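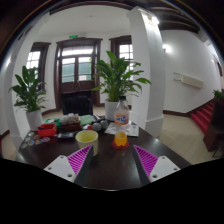 Issue 70

Can a robot learn to clear a table by watching you?

Some people will tell you yes, easily. The kids in the Rivia after-school robot club were told that too, back in September. They have been checking ever since, and they are not so sure.

Their plan sounds simple. You hold a gripper in your hand. It has two fingers with ribbed pink pads, and a camera rides along with it. You pick up a cup, move it, and let go. The camera records all of it. Later a computer studies the recordings and tries to work out how a robot arm could do the same job.

One recording is called a demo. The club has made 364 of them. Is that a lot? It sounds like a lot. But Vy Nông, who is eleven, asked a good question: what if the computer only learns that one yellow cup, on that one table? Then it hasn't learned "cup" at all.

So the club makes the table messy on purpose. Cups go next to a bottle. Gray balls sit near a folded cloth. Things get moved between demos, and the kids take turns, so the computer doesn't just copy one person's habits.

Does it help? A bit. In the first test, the club's robot arm closed its fingers on air. After more demos it picked up the orange cup, then dropped it when somebody slid the cup a hand's width to the left. Sem Wouters wanted to write "It works!" on the poster. Bushra Lodhi made him change it to "It works sometimes."

Their coach, Margit Barta, likes Bushra's version. She says that when you see a robot video online, you should ask:

How many tries did it take?
Did anyone move things to make it easier?
Was a person steering it the whole time?

If the video doesn't say, you don't know yet - and it's fine to say so.

The club will try again with up to 70 new demos. Esperanza Vidal thinks the arm will still miss the cup when it moves. She has written her guess down so she can't change it later.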